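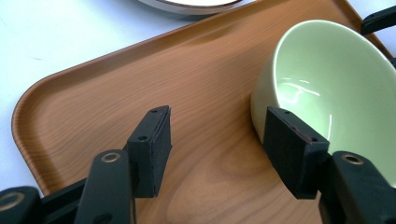
Ticket 329: Geschirrpfand wird bei Rückgabe nicht gutgeschrieben

Status: gelöst, in Nachbeobachtung
Betroffenes System: Travach Kassenverwaltung, Modul Pfand und Rückgabe
Standort: Betriebsgastronomie Sikley
Gemeldet durch: Gunnel Backlund
Bearbeitung: Arnaldo Nogueira, Shagufta Jafri

Meldung
Seit der Umstellung der Artikelgruppen im Juli wird das Pfand für Mitnahmegeschirr bei der Rückgabe nicht mehr auf die Gästekarte zurückgebucht. Die Ausgabe funktioniert ohne Einschränkung, der Pfandbetrag wird korrekt abgezogen. Bei der Rückgabe zeigt das Terminal »Vorgang abgeschlossen« an, das Guthaben bleibt jedoch unverändert. Betroffen sind Schalen und Tabletts. Für Teller liegt bislang keine Beschwerde vor.

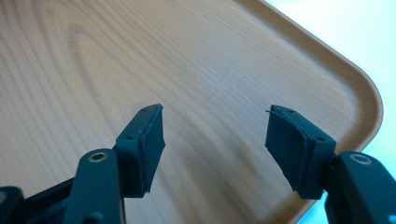

Eintrag 1 – Erstprüfung, 8:35 Uhr (Nogueira)
Der Fehler konnte mit einer Testkarte nachgestellt werden. Bei der Rückgabe eines Tabletts entsteht im Journal eine Zeile mit dem Betrag 0,00 Euro. Ein Neustart des Terminals sowie das erneute Einlesen der Preisliste blieben ohne Wirkung. Die Netzwerkverbindung zum Kassenserver ist stabil.

Eintrag 2 – Abgleich der Stammdaten, 10:10 Uhr (Jafri)
Die Artikelgruppen »Schale« und »Tablett« wurden bei der Umstellung neu angelegt und nicht aus dem Altbestand übernommen. Dabei ging die Verknüpfung zum Pfandkonto verloren. Die Gruppe »Teller« blieb unter der alten Nummer bestehen und bucht deshalb weiterhin richtig. 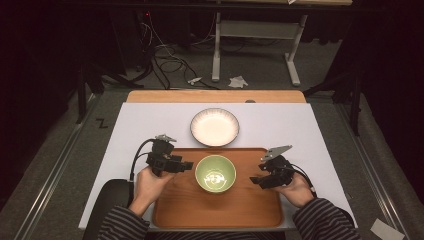

Frau Backlund wurde telefonisch informiert und gebeten, Rückgaben bis auf Weiteres in der Papierliste zu erfassen. Erforderlich sind Kartennummer, Geschirrart und Uhrzeit. Eine Barauszahlung soll nicht erfolgen, da die spätere Korrekturbuchung sonst doppelt wirksam würde.

Eintrag 3 – Korrektur, 13:20 Uhr (Nogueira)
Das Pfandkonto wurde beiden Gruppen wieder zugeordnet. Nach der Übertragung an die Terminals verliefen fünf Testrückgaben fehlerfrei, das Guthaben erhöhte sich jeweils um den vorgesehenen Betrag. Die Zeilen mit 0,00 Euro wurden exportiert und an Inês Torres in der Abrechnung weitergeleitet. 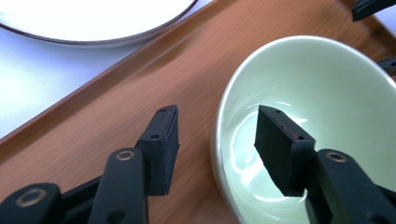

Die Nachbuchung erfolgt gesammelt über Nacht. Gäste, deren Karte zwischenzeitlich gesperrt oder ersetzt wurde, erhalten die Gutschrift auf die neue Karte – hierfür ist eine manuelle Freigabe durch Frau Torres notwendig.

Offene Punkte
Der Standort Correia verwendet dieselbe Vorlage für Artikelgruppen. Belmiro Caldeira prüft, ob die Verknüpfung dort ebenfalls fehlt.
Die Papierliste ist nach Abschluss der Nachbuchung an die Abrechnung zu senden.
Das Ticket bleibt bis zur Rückmeldung aus Correia geöffnet.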